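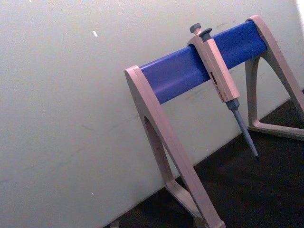 The pipette on its blue bar, from the wrist camera.

So the thing you have to understand about Cikadov is that I wrote most of it in my pajamas, and it shows. It's the planner. It takes what the wrist camera gives it, decides where the pipette is, decides how the arm should get there, and then (this is the part I was proud of) it tells you how sure it is. There's a number. I loved that number.

On May 12, 2020, the number said 100, and the arm went and closed its fingers on nothing at all, a good thumb's width to the left of the handle.

"Very confident air," said Hoi-yan.

I ran it again. Same thing! Fingers out, fingers shut, no pipette. It just hung there by its finger hook with its bare gray cone pointing at the bench, and I swear it looked smug, if a pipette can look smug.

I was at Gaslow by then on what they called a short contract, and Zhenhua Gu, who signed the contract, had people coming at four. He put his head in at lunch and asked how we were doing. I said great. Hoi-yan didn't say anything, she just slid her chair a little farther away from me.

My first theory was the tilt. The wrist comes in crooked, so everything in the picture leans, and Cikadov has to straighten the world out in its head before it can reach for any of it. I'd written that math twice and trusted it once. I spent over 2 hours in there, putting in print lines, taking them out, putting them back. The math was fine. I was almost sorry, I wanted it to be the math so badly.

Then I called Qianru Cheng, who had the job before me and left for Curnen in the spring. I could hear a kid practicing piano behind her.

"What's it locking onto?" she said.

"The pipette."

"No, what's it locking onto?"

I hadn't looked. I'd looked at the number, and the path, and the nice green line the path makes on the screen, and I had not once turned on the overlay that shows which pixels it thinks are pipette. I turned it on. There was the handle, all beige. And there was the left end of the stand, also beige, lit up in exactly the same happy color, because I had told Cikadov in so many words that beige was what we were after. It had found two big pale things and split the difference.

"Oh no," I said.

"Use the buttons," Qianru said. "They're dark, they're up top, the stand doesn't have any." Then she yelled at the kid to count, and hung up.

It took me 40 minutes. Find the dark buttons, walk down the handle from there, throw out anything that doesn't have buttons over it. I also went into the confidence code, and I'm not going to tell you what I found in there, except that a value had been capped in a place where it should never have been capped and the initials on that line were mine.

At ten to four I ran it. The number came up 70.

"That's lower," said Hoi-yan.

"I know," I said. "Isn't it great?"

She rolled her chair back over. The fingers opened, and out in the hall I could hear Zhenhua telling somebody to watch the step, and I hit go.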